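Illoretti (handling system)

Illoretti is an automated picking system used at Rundis, a contract packing company that fills mixed orders of snacks, household goods and small containers. It combines fixed robot arms with a method of recording hand movements, in which workers do a task with hand-held grippers and the recordings are used to train the arms. The system went into regular use on October 16, 2020.

Background

Rundis packed all of its orders by hand until the first arms were installed. Standard cartons had been tried on a fixed machine built by an outside supplier, Ndung'u, but the machine could only handle boxes of one size. Soft bags and open buckets stayed with the packers. The company then had 81 people on the floor, most of them on the packing tables.

Development

Planning was led by Halima Owino, who had worked as a packer and shift lead before moving to the technical side. She proposed that the people who already did the packing should also make the recordings. An early version, called Falamow, used a remote control panel. Packers found it slow, and it was dropped in favor of grippers held in the hand.

The first set of recordings covered 1,000 picks. By the end of September the set had grown to 2,744, with bags making up the largest share. Bags were repeated more often than boxes because their shape changes when they are gripped.

Operation

The installation has 4 arms, each placed beside a packing table. An arm takes items from a tray and sets them in an open carton. If it fails to get a hold on an item twice, it leaves the item in place and turns on a light, and a packer finishes the order by hand. Fragile goods are not sent to the arms at all.

New items are recorded before they enter the system. A worker picks the item up and puts it down from several sides, at the speed used in normal packing. Recordings with dropped items are kept in a separate set.

Effect on staff

No packing jobs were cut in the first year, though the company stopped hiring seasonal packers. Some staff moved to recording and checking. Recording was first paid at the packing rate – a point of dispute, as it counted toward no bonus – and was later given a rate of its own. Packers reported less reaching and lifting, but also more standing and waiting when an arm stopped. Several older packers chose to stay on hand work, mainly the fragile goods table.

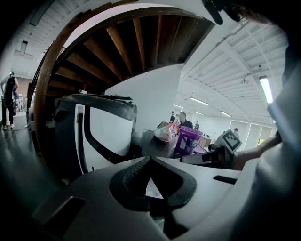
Recording work

Recording is done at worktables in an open room, next to a spiral staircase with wooden steps. Household containers and snack bags are used, including a purple plastic bucket. The hand-held grippers carry a marker block with a black-and-white square pattern. A recording shift is shorter than a packing shift, and workers change tables at each break.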